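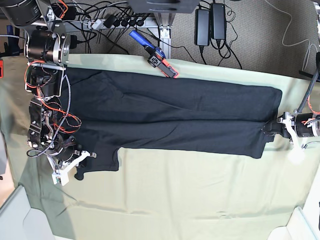 Tumelo Chauke wrote under our first draft that lengthwise is the only fold worth learning, and that a shirt folded crosswise first will always come out of the drawer with a line over the stomach. We had half believed that too when we picked the topic, so his comment stays at the top and the rest of the report is our answer to it.

Folding T-shirts for a shallow drawer
Project report, Home and Textiles course, Estrella

1. What we wanted to find out

The Zulus, our school's volleyball club, keep their spare shirts in one drawer of the equipment closet. By the middle of the season the drawer doesn't close. The shirts get pushed in from the front, the ones at the back turn into a lump, and players take whatever is on top. We wanted to know if a different fold would fix this without buying another drawer unit.

The question was: which fold gives the flattest stack, and which one still looks folded after the drawer has been used for a while?

2. Materials

We used 20 short-sleeved knit shirts in dark colors from the club's stock. All of them had been washed and dried before we started. The work surface was a wide table covered with a pale green cloth. The cloth was a choice we argued over. A bare tabletop is smoother, but knit shirts slide on it, and you end up straightening the same hem twice. On the cloth they stay put. The drawback is that the cloth itself wrinkles, and a wrinkle under the shirt can look like a crease in the shirt. Dark shirts on a light cloth at least made the edges easy to see.

For storage we used the club's own drawer, a Mostora, the low model. We also bought a folding board from Oneo but stopped using it early. It was made for larger shirts and left our smaller sizes with one sleeve outside.

3. The folds

Fold A, lengthwise. Lay the shirt flat, bring one long side over to the other, and smooth from the collar down to the hem. The result is a long strip. The strip is then folded up in thirds. The sleeves are the weak point. If they aren't tucked in before the strip is folded up, a corner hangs out at the side and stays there.

Fold B, crosswise. Hem up to collar first, then the sides in. It is quick, and it gives a wide packet with the thickest part in the middle.

Fold C, rectangle. Both sides go toward the center with the sleeves turned back, then the shirt is folded from the hem up. It takes the most steps.
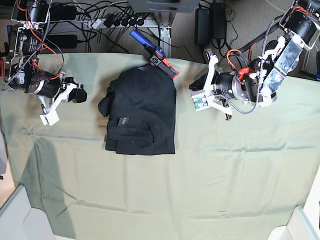
The sleeves gave us trouble in Fold C as well. A sleeve that is turned back too loosely bunches up on one side of the rectangle, and the packet gets a lump that the next shirt in the stack has to sit on. Gerardo Macapagal got around this by pulling the sleeve straight before turning it. After that we made it a fixed step for every fold and started the trial over.

We also had to agree on which side of the packet should face up. With the collar up, the size can be read on most shirts without unfolding anything, so we did it that way from then on.

4. Results

Fold A made the narrowest packets. We could stand 14 of them on edge in one row of the drawer. They kept their shape if the row was full. With gaps in it, they leaned and slowly opened.

Fold B was the worst in the drawer. The stack rose in the middle and slid toward the front each time the drawer was pulled. Tumelo's line over the stomach did show up, though only on the lighter-weight shirts.

Fold C made the flattest stack. It was slower, about 200 seconds for the first shirt each of us tried, but this came down with practice. The packets could be lifted out one at a time and put back without refolding. 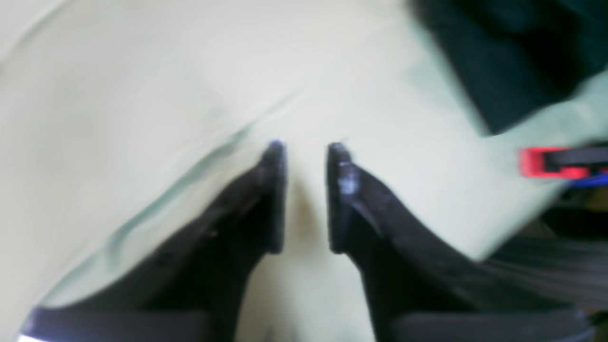 Page last changed: 2025-07-07

5. Smoothing

This section was added after the review. We were asked if the folds were really different or if we had just smoothed some shirts better. It was a fair question. We had not written down how each shirt was flattened before folding, and the creases in the table cloth were never dealt with between shirts.

For the second round we pulled the cloth tight at the corners before each shirt and smoothed outward from the middle. Fold B improved a little. Folds A and C came out nearly the same as before, and the order of the three did not change.

6. What we suggest to the club

Use Fold C for the stacked side of the drawer and Fold A for the row along the back, where the shirts are held up on both sides. Tuck the sleeves first in either case. The drawer should be sorted by size, with the large sizes underneath.

We have not tested long-sleeved shirts or hoodies. The club gets its new set in September, and those are a heavier knit, so the row of 14 will probably have to be shorter.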